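Clothing and Textiles, Evening Section
Handout 6: Knit Fabrics – Structure, Stretch, Wrinkling and Care
Instructor: Si-eun Ryu
November 27, 2024

Reading for this session: course packet, chapter on fabric structure, up to the section on warp knits. Bring your swatch card.

1. Where we are

In the last handout we covered woven cloth: warp, weft, bias, and the three basic weaves. This one covers knits. Most of the clothes people wear next to the skin are knits, including T-shirts, underwear, socks and sweatshirts. The fiber can be the same as in a woven. A cotton bedsheet and a cotton T-shirt both start as spun cotton yarn. They behave differently because of how the yarn is put together.

A woven fabric needs two sets of yarns that cross each other. A knit can be made from a single yarn bent into loops, each loop pulled through the one before it. The loops can change shape under a pull: a tall loop gets shorter and wider, or a wide loop gets narrower and taller. The yarn itself hardly lengthens at all. When the pull stops, the loops move part of the way back.

Terms you need:

Wale – a column of loops running the length of the fabric.
Course – a row of loops running across the fabric.
Face – the side where the V shapes show in a plain jersey.
Back – the side where the rounded bumps show.
Gauge – how close together the needles are on the machine. A higher gauge gives a finer fabric.
Recovery – how well the fabric goes back to its first size after a stretch.

Jersey stretches more across (along the courses) than it does lengthwise (along the wales). This is why shirts are cut with the wales running from shoulder to hem. The give goes around the body, where it's wanted.

Hold any jersey garment up by two points and the cloth between them sags. The weight of the fabric pulls the loops open, and folds form on the diagonal, leading away from the points that carry the load. A garment dried this way for a long time can keep some of that shape, especially if it went up heavy with water. Dry sweaters flat. T-shirts can go on a line, but pin them at the hem and not at the shoulders.
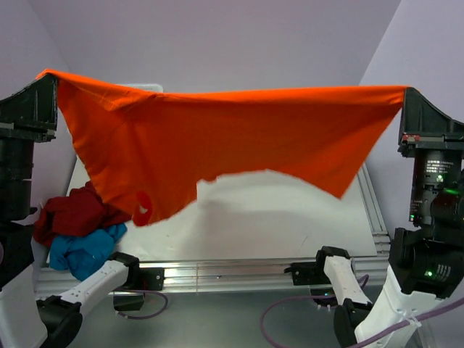

2. Three common knits

Single jersey. One set of needles. Light, smooth on the face, curls at cut edges. The sides curl toward the back and the top and bottom curl toward the face. Most T-shirts are single jersey.

Rib. Two sets of needles, so wales of face loops alternate with wales of back loops. It lies flat and stretches a great deal across. Used for neckbands and cuffs. A 2 by 2 rib has two wales facing forward, then two facing back. On your swatch card this is the gray Clamwood sample. Pull it sideways and look at the columns between the ridges.

Interlock. Two rib structures locked together. Smooth on both sides, thicker than single jersey, doesn't curl. It costs more to make as it takes more yarn. Baby clothes and better polo shirts often use it.

You will also meet fleece and French terry. Both have an extra yarn laid in on the back. In fleece the back has been brushed so the fibers stand up. In French terry the loops are left alone.

3. Seams and hems in knits

A seam in a stretchy fabric has to stretch with it. A plain lockstitch, the straight stitch on a home machine, has very little give. If you sew a T-shirt hem with it and then pull the shirt over your head, the thread may snap while the fabric is fine. Factories get around this with different stitches.

Overlock (serger) stitch: trims the edge and wraps thread around it in one pass. Look inside the side seam of a T-shirt.

Coverstitch: parallel rows of straight stitching on the outside, with a thread looping between them on the inside. Look at the bottom hem and the sleeve hems.

Chain stitch: a single row that looks plain from the top and like a chain underneath. It stretches well but can unravel if one end is cut and pulled.

If you only have a home machine, use a narrow zigzag and a ballpoint needle. The ballpoint pushes between the loops. A sharp needle can cut yarn and leave small holes that turn into runs. Test on a scrap first, and don't pull the fabric from behind the needle. Pulling gives you a wavy hem.

A hem is also the stiffest part of a T-shirt. There are two layers of cloth there plus the thread. When a shirt is bunched up, the body of it crumples into small soft folds and the hem holds more of its own line and bends in a wider curve. 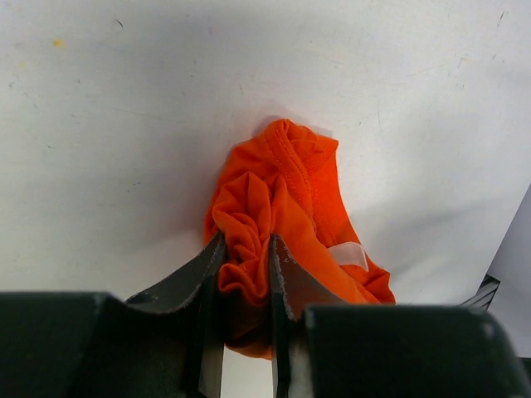 The same difference in stiffness matters in pressing. The layers in a hem take longer to heat through and longer to cool. If you move the garment while the hem is still warm, it will set in whatever position it lands. Let it cool on the board before you pick it up.

Neckbands deserve a note of their own. The band is cut shorter than the neck opening and stretched as it is sewn on, so that it pulls in and lies flat against the body. If it was cut too long it will stand away from the neck. There is no fix for that except taking it off and starting again. For a medium-weight rib, start by cutting the band shorter than the opening by one seventh, then adjust after a test.

4. Why cotton wrinkles

Cotton is mostly cellulose. Long cellulose chains lie next to each other in the fiber and are held in place by weak bonds called hydrogen bonds. Bend the fiber and some of those bonds break. New ones form in the bent position and the fold stays. Water and heat both make the change easier. Ironing works the same way in reverse: heat and moisture loosen the bonds, the iron holds the fiber straight, and new bonds form as it cools and dries.

Knits wrinkle less sharply than wovens. The loops have room to shift, so the yarn is not forced into such a tight bend. Polyester wrinkles less than cotton in normal use, and a 50/50 blend falls between the two. The Zenitz sample on your card is 97 percent cotton with the remainder elastane. Elastane does a lot for recovery and very little for wrinkling, as you will see when you crush the sample in your fist and let go.

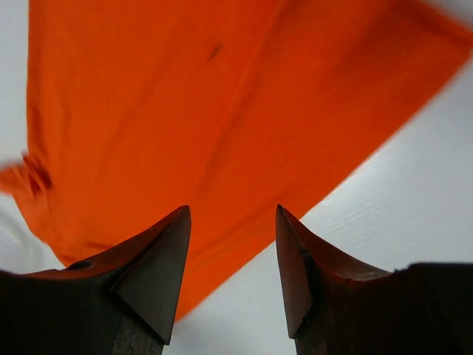
Wrinkles are worth sorting by shape before you decide what to do about them. A hard fold line comes from storage or pressing, and it tends to be straight. Soft wrinkles come from handling and run in all directions. One piece of cloth can carry several kinds together: the orange fabric on the white surface has a faint crease running down through it near the middle, soft wrinkles elsewhere, and broader folds on the diagonal toward the upper right. Broad folds like those generally need no heat. Lift the cloth, give it a shake, lay it down again and smooth it from the center out with a flat hand. A crease that is still there after that needs steam.

5. Shrinkage

Two things happen when a cotton knit shrinks.

Relaxation shrinkage. The fabric was pulled lengthwise while it was being knitted, dyed and dried at the mill. Washing lets the loops go back to the shape they want. The garment gets shorter and sometimes wider. Most of this happens in the first few washes.

Consolidation shrinkage. The tumbling in a dryer keeps moving the loops until they pack together more closely. This can continue after the first type is finished.

Felting is a separate matter and applies to wool and other animal hair. Cotton does not felt.

To measure shrinkage, mark a square on the fabric with permanent ink before washing. Wash, dry, let it rest flat, and measure again in both directions. Shrinkage percent = (before minus after) divided by before, times 100. Report length and width separately. If the width grew, write it as a negative number and don't leave it out.

6. Care notes for colored knits

Wash inside out – rubbing takes place on the inside where fading won't show.
Cold water is fine for ordinary dirt.
Keep strong reds and oranges apart from whites for the first several washes.
Dry out of direct sun. Some dyes fade quickly in strong light.
Don't iron over a print. Turn the shirt inside out or use a press cloth.
Skip fabric softener on anything meant to absorb sweat.

7. Work for next time

a) Identify the four unlabeled knits on your card. For each, give the structure and one thing you saw that told you so. A hand lens helps.

b) Stretch the Oyelaran jersey by half its width, hold it for one minute, release, and measure at once. Measure again after ten minutes. Give both figures.

c) Run the shrinkage test in section 5 on the Tosodwood sample. Use a full wash and dry cycle. If you don't have a dryer, line dry and write that down.

d) Turn one of your own T-shirts inside out and list every type of stitch you can find on it, with its location.

Parts a and d are due at our next meeting. Parts b and c can wait until the first session in December. Please staple your swatches to the sheet. Tape leaves residue on the cloth and I can't test it afterward.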